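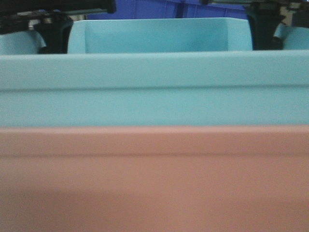 Department of Work and Organisation Studies

Chapter 4
The Bins Stay Where They Are

When the Edska parts warehouse took on its first pair of robot grippers, the managers printed a leaflet called "Your New Colleague". The new colleague did not read it, and few of the old ones did. What the pickers wanted to know was who would be blamed when an order went out wrong, and on that the leaflet was silent.

Pink bins and pale blue bins had been part of the job long before the grippers came. Pink meant returns, blue meant stock, and everyone knew that a blue bin behind a pink one was to be left alone until Monday. It was written down nowhere. Zainab Olaniyan, then shift lead, was asked to put such rules on paper for the software firm, Pravon. She expected to fill a page. She handed in 74 rules, and Pravon sent back 19 of them marked "unclear".

Her job title did not change that year, though her job did. She lifted less and explained more, chiefly to people who had never lifted anything. Her pay stayed loyal to the title.

This chapter follows the Edska pickers through their first year with the machines. We look first at skill that goes unrecorded, then at who gets the credit for it once it is recorded. Section 4.3 turns to the Kermani laundry, where 43 staff were promised lighter work and got it, along with shorter hours they had not asked for.

Key terms: tacit knowledge, job redesign, deskilling, exception handling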